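I have lived in this country for 33 years, and in all this time I have not got used to one thing: how people throw away a pen.

They do it without looking. The pen does not write at the first try, they shake it once, and it goes into the bin together with the tea bag. If I am near, I take it out again. My colleagues in the office at Unnithan knew this about me and some of them laughed, in a friendly way, and some of them began to bring me their dead pens, as people bring bread to ducks.

I want to write here in defence of the refill. It is a small subject, I know. But I have noticed that in the big subjects everybody already has an opinion, and in the small ones people simply do what the shop wants.

When I was at school we had one pen each. The body of the pen was bought once, by the parents, and it had to last. The inside was bought at the kiosk, a thin tube with a metal point, and the woman in the kiosk would try it on a piece of newspaper before she gave it to you. If it did not write she took another. I remember this piece of newspaper very well, all covered with blue circles. To lose the cap was a small shame. To lose the whole pen was a talk with my father in the evening.

I do not say that this was a better time. We had one pen because there was no money for two, and a child who has no choice cannot be praised for being careful. When my daughter was small I bought her a box of felt pens with more colours than I had names for, in any language, and I was happy to buy it. She left them open on the floor and by Monday half were dry. I was angry, then I remembered that I had wanted exactly this for her, that she could forget to close a pen and nothing bad would happen.

So I am not a pure person in this matter. Still, I think something was lost on the way, and I would like to say what it is.

A refill asks you to open the thing. You turn the body, the spring jumps out, you look for it under the table, and after this you know how a pen is made. It has very few parts. A child of five can learn them. My daughter, who today repairs bicycles for her living, learned them at our kitchen table when she was already nine, and she was surprised that it was allowed. She believed that things came closed. I think many adults believe it too. They have a telephone which is closed with glue, a kettle closed with strange screws, and a marker where the end is pressed in so hard that you need a knife and you will cut your thumb. I have cut mine.
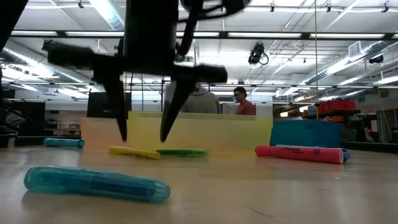 The usual answer to me is about price. A good marker with a refill costs 4 pounds in the shop near my house, and for the same money you can get a full packet of the other kind. This is true and I cannot argue with it for a family that counts every pound. But it is not poor families who throw away the most pens. It is offices. It is schools too, but schools at least feel bad about it.

At Unnithan we had a cupboard for stationery, and four times a year a big order came from a supplier called Himonine. In the box were markers for the white boards, always black, blue, red and green. The black ones were finished first. The green ones nobody wanted, because green is hard to read from the back of the room, and they stayed in the cupboard until they were dry, and then they were thrown away without having written a single word. I asked once if we could order only black. I was told that the set is a set. I asked if we could order the kind that you fill from a bottle, and I was told that it makes the fingers dirty. So grown people, with university degrees, who change the oil in their own cars on Sunday, were afraid of a little ink.

I spoke about this with Mwajuma Mwakalinga, who taught evening drawing classes in our library for a long time and taught me also, with much patience. In her class all the markers were filled from bottles. She had a tray and an old towel, and the first minutes of each lesson were for filling. I thought at first that it was lost time. Later I understood that people talked in these minutes as they did not talk in the rest of the class. They had something simple to do with their hands, and they did not need to look at each other. A man who had not said a word for weeks told us about his divorce while he was filling a brown.

She did not make a philosophy from it. She said that the bottles were cheaper and that she was tired of carrying bags of plastic to the bin.

I know also the other objection, that the plastic in a pen is very little. People tell me this with numbers. They say that one flight is worth more pens than I will use in my life, and I should worry about the flight. Maybe. I do not fly much. But I do not think that care works like a bank account, where you must pay first the biggest bill. In my experience the person who looks after small things is often the same person who looks after the large ones, and the person who says "it is only a pen" has also a sentence ready for the car and for the heating.

There is a fair point against me, and I will give it, as it was given to me by my daughter. A refill which nobody can find in the shop is worse than no refill. You buy the expensive pen, it ends, you search in three shops, and the maker has changed the size. This happened to me with a pen by Nadusus that I loved very much. The body is still perfect. It lies in my drawer, and nothing that is sold today fits inside it. I have tried to cut a longer tube with scissors and the ink went on my shirt. So if the makers want our trust, they should promise the size. A lamp maker does not change the size of the bulb holder every spring. Why can a pen maker do it?

I would like this to be a rule. One or two sizes for the tube, printed on the body where you can read it, and the end of the marker made with a thread so that a normal hand can open it. It would not be difficult for the factories, who already copy each other in everything else.

I am 67 now and I write less by hand than before. Mostly shopping lists, and letters to my sister, who answers me by telephone. I use for them a grey Zindlow with a refill that I change each July, when I am on holiday and have the time. The old tube I keep until the new one has written well for a week. My daughter says that this is not necessary, and she is right, but I do it.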